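Letters by the boxful: a Foulkes pen pal on writing by hand

When I ask the founder of the Foulkes letter-writing circle how many letters she sent last year, she grins and runs to get her notebook. "It was 549!" she says. "And I got 488 back, and I've kept every one of them."

She started in September, the year she moved to Foulkes and missed her sister badly. A phone call was over in minutes, but a letter could be read again at breakfast – and again on the bus. Soon a neighbor wanted to try it too, and then the neighbor's grandson.

"He was 7 and he wrote to me about a snail for four pages," she says. "Four pages! I wrote back the same night."

What does she say to people who think they have no news? "Tell me what you had for lunch. Tell me what the weather did to your tomatoes. I love that stuff." Her longest-running friend lives in Skorkier, and the two of them have never met. They've swapped soup recipes, gossip and one very long argument over how to prune roses.

She isn't fussy about supplies, either. Plain paper is fine, and so is any pen that feels good in the hand.

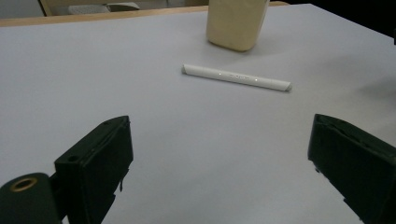
A plain white pen on a pale tabletop.
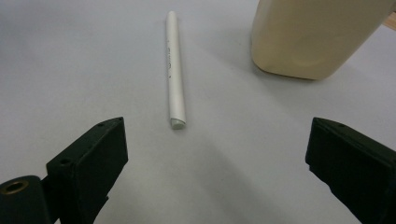
How to join in

The circle meets on the first Saturday of the month, and new writers can turn up without signing up first. Bring an address book if you have one – she'll happily find you someone to write to if you don't.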